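About Us

Memard began with one sink and a very patient landlord, and if you had told us then that we would one day be teaching people how to clean a washbasin properly, we would have laughed and then probably asked you to pass the sponge. We are a small school for housekeeping and home care, and we have been happily getting our sleeves damp ever since!

Our first course was called Cunha, after the street where we rented our first room, and it still runs in much the same way. You learn the basin first: the rim, the bowl, the drain, the foot of the faucet (people always forget the foot of the faucet), and then you go back and do it again. It takes 2 hours, and most of our students tell us they never look at a bathroom in quite the same way afterward. Botska came later, a longer course spread over 5 mornings, and it takes in tabletops, shelves, floors and the gentle art of putting things back where they came from.

We have now welcomed more than 3,000 students, some looking for hotel or office work and some who simply wanted to feel more at ease in their own homes. We love having both kinds in the room together, and we like to keep the room a bit lived-in, with bottles out on the tables and more than one washbasin standing ready, so that it feels like the places you will go on to work in.

Our practice space is called Atico. Come by on an open morning, ask us anything you like, and stay for coffee if you have the time. The next one is Sat 7 January, and after that we open the doors again in August.
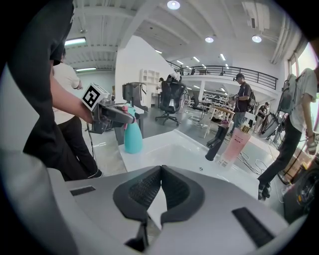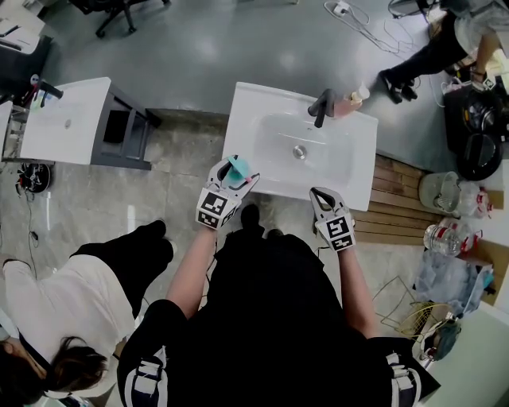
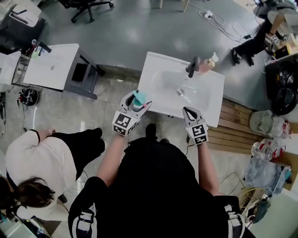

At Atico: a spray bottle on the tabletop (first picture) and the washbasins (second and third).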